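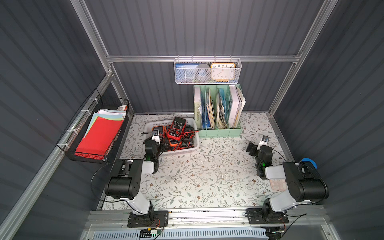 Levby Opens Its Sorting Bench to Everyday Clutter

CÁCERES, November – Levby is happy to share that its two-armed sorting bench has now recorded 626 practice runs for Paridex, the learning system we have been raising, with a good deal of patience, since spring.

Each run has a person guiding both arms through a small household or workshop chore, such as lifting a multimeter out of a full basket, test leads and all. Paridex then studies those examples and tries the chore for itself.

"Cables are the part that keeps us late, and I've grown rather fond of them," said Violeta Acuña, who leads recording at Levby. "We keep the fumbled grasps too, and label them."

Another 100 runs are planned with our partners at Veler, and 12 new operators are learning the controls this month.

Press contact: Violeta Acuña, Levby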